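Slide 4, keep it short, they'll want lunch.

So at Sorness we collect our grasping examples by hand, literally — you hold the gripper, you do the task, and the recording becomes one demo for Tarkach. I'd figured on 300 demos a month. Ha! We got around that by May, and I'd been at it since winter.

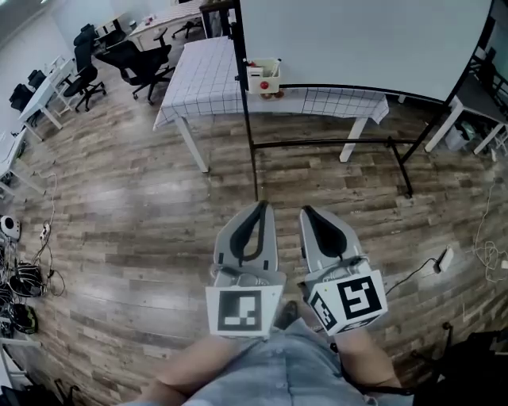 Vittoria Dal Bello asked at the dry run whether one person's habits end up baked into the model, and yes, they do, so give her credit out loud.

Next bit: changing hands. We went to short turns, 15 minutes each, then swap. (Pause for the Nurkberg folks, they do 18.) Markers have to stay in view or the demo gets tossed.
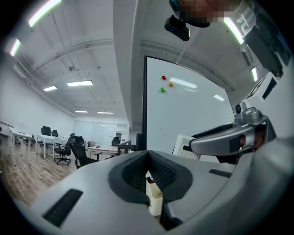

Slide 5: gripper camera, office side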